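Drevia: Why the Right Arm Kept Letting Go
Final project report, Londent Technical College, Robotics Option
April 2024

Before anything else, we would like to thank everyone who put up with us this spring, including the people in the next room who heard the thump every time an arm came down and were kind enough to ask if we were all right. We were. The right arm had a harder time of it, and most of this report is about that.

Both arms at work in the cell:
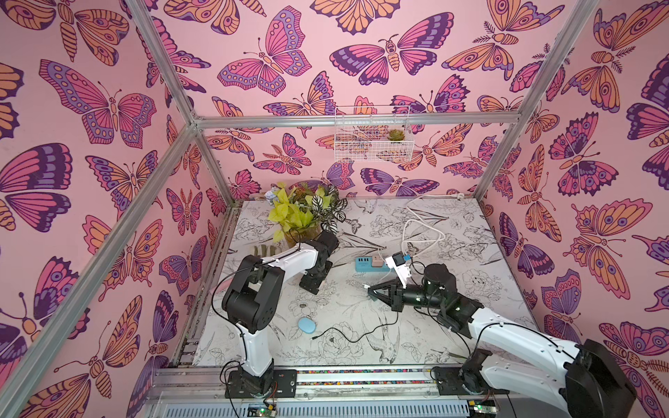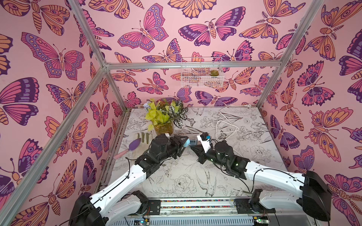 Drevia started out as a project about two arms sharing small household jobs, and for the first few weeks we really thought that would be the whole report. The plan was to have the arms pick up light everyday objects, bring them toward the middle of the table, and pass them across or put them down without knocking anything over. Then the right arm began to stop. It would be partway through a reach, with nothing near it that it could have hit, and all of its motors would go limp together – the arm simply sank onto the table, and whatever was in the gripper usually went with it. The left arm would carry on as if nothing had happened. Our first thought was the white cable lying in loops on the right side of the table, toward the back, where the right gripper could so easily catch it. We were so sure of this that we wrote it in the logbook as the cause, in pen, after only the second stop. That entry is still there and we have decided to leave it.

What we saw

Over 17 sessions the right arm stopped 13 times. The left arm, which is built the same way and runs the same version of the Sqalli control program, did not stop once. Each stop looked alike from the outside. The program reported that it had lost contact with the arm, the motors lost their holding force, and we had to switch the arm off and on again before it would answer.

It took us far too long to notice where in its movement the arm was when it happened. We had been writing down what it was carrying and which task it was doing, and we had very neat notes on both, but the task turned out to be a poor clue. The same task could run beautifully all afternoon and then fail twice in a row after lunch the next day. Once we began saving the joint angles as well, we could see that the stops all came when the base joint was turned well to the left, with the arm stretched out toward the middle of the table. It is a very common position in our work, naturally, as that is where the two arms meet.

What we suspected

We ended up with 3 suspects and tried to be fair to each of them.

The first was snagging. We took every loose cable off the table and ran the right arm through its usual reaches with nothing in the gripper. It stopped on the second evening of this. We were a bit crushed, to tell the truth, having already told our supervisor that the problem was solved.

The second was the power supply. It seemed quite possible that the arm drew too much current at full stretch and the voltage sagged. We swapped the supplies between the two arms, expecting the fault to move over to the left. It stayed on the right. We also put a meter on the line during long reaches and saw a small dip, much the same for both arms, and well inside what the motors are meant to put up with.

The third was the wiring at the base. Each arm has a small green control board attached below its mounting, and a short motor cable runs from the board up to the first motor. This was the one we had put off. Getting at it means lying on the floor with a flashlight, and we had built that part ourselves in August and were rather proud of it.

What we found

The motor cable on the right arm was too short. With the base joint centered it looked perfectly fine, and that is the only position in which we had ever checked it. Turned to the left, it pulled tight and tugged the plug sideways in its socket on the board. Over months of this the plug had worked itself slightly out, and one of the pins inside had bent. Most of the time it still touched. Every so often it did not, the board lost the whole chain of motors, and down came the arm.

We proved this to ourselves in a very simple way. With the arm folded low, so it had nowhere to fall, we turned the base joint to the left and wiggled the plug gently with a plastic stick. The connection dropped and came back as we wiggled. There was some cheering.

The left arm had a cable from the same batch, cut to the same length, but it does most of its turning the other way, where there is slack to spare. We replaced that one too.

What we changed

The new cables are longer by 3 inches and are held by a clip on the mounting, so any pull goes into the clip and leaves the plug alone. We fitted a new socket on the right board (our soldering is not pretty, but it passed inspection). We also wrote a slow check for the start of each session in which both arms turn through their full range, close to the table, while the program watches for missed replies. It takes a couple of minutes and we have grown fond of it.

The bigger lesson was about what happens when contact is lost. The arms were set up so that a motor with no instructions would go limp. For a small arm that sounds gentle, and if someone's hand were trapped we would still want it, but an arm that drops from full height is its own kind of hazard. One of us had a hand under the elbow when it came down, during the ninth stop, and got a bruise across the knuckles. We reported it under the Plilanance lab rules and were told, quite rightly, to keep hands out of the cell whenever the motors are powered. We had been reaching in to tidy objects between runs. The motors now hold their position for a short time and then ease off slowly, and the emergency stop still cuts power at once, so the arm can still fall if that is pressed. A spring or counterweight might help there. We did not have time to try one.

Where it stands

Since the repair the right arm has not lost contact in any session, though we have had far fewer sessions than before and would not want to promise too much on that basis. The two-arm tasks we set out to do are only partly working. Picking things up is good, passing them across is hit and miss, and the timing between the arms still needs a lot of patience.

For whoever takes over the cell: the spare cables are in the drawer under the bench, marked with green tape, and the old bent connector is taped inside the back cover of the logbook. Please check the cables with the arm turned all the way in both directions.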